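Print this page | E-mail this to a friend

Search reviews Go Enter keyword

Jumitz two-drawer desktop cabinet: is it worth the shelf space?

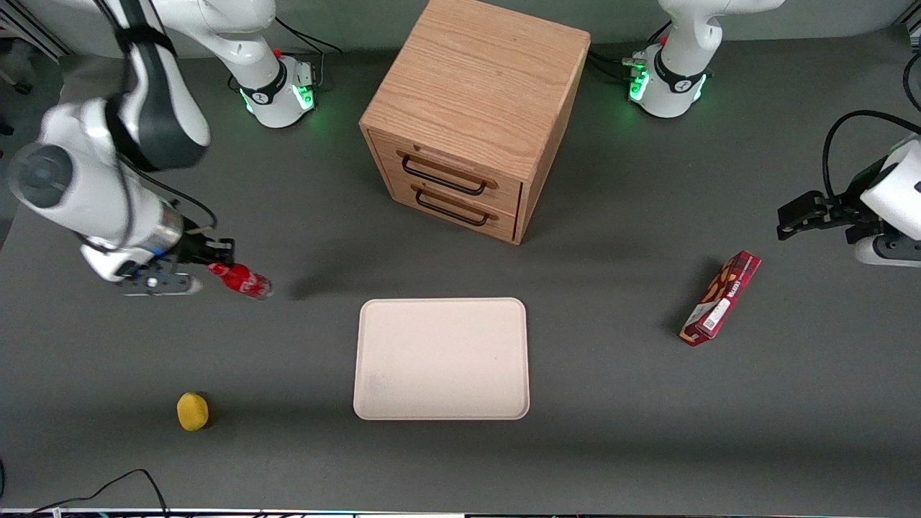 I've bought enough small storage over the years to distrust anything sold as a "desk organiser". Most of it ends up holding dead batteries. The Jumitz is a plain two-drawer cube and I'll admit the proportions are good. The light oak look with black bar pulls is smart enough to leave out on show, and the grain carries on over the top and down the sides, so it doesn't matter much if you stand it at an angle. Whether it stays looking like that after a year of mugs and glue is another matter.

The shop in Brorkbridge had it down as "solid, heirloom quality". I'd want to see the heirs first. Mine arrived in January with a faint smell of varnish that took 8 days to go, and the lower drawer caught on the left until I rubbed a candle stub along the runner. A drawer shouldn't need that when it's new. The upper one has been fine from the start.

What fits? Less than you'd hope. I keep small bottles of ink and food colouring in mine, and they have to lie on their sides, with the caps all facing the same way if you want the drawer to shut. Pens and tape go in the top. Forget A4 paper unless you fold it.

The pulls are the best part. They're wide enough to get your fingers behind, and they haven't worked loose. I had a Domański unit before this with little round knobs, and one of those came off in my hand within a month. On the other hand the Domański had a felt lining and this has bare drawer bottoms, so everything rolls about when you open it in a hurry. I cut up an old placemat for the lower drawer.

Jumitz also sell a set of dividers separately. I haven't bought them and don't intend to. If a drawer needs dividers, put them in the box.

Would I buy it again? At the sale price, perhaps. At full price I'd have a look round the second-hand shops first.

Radosław Kwiatkowski

327 shares | 8 comments

Print | E-mail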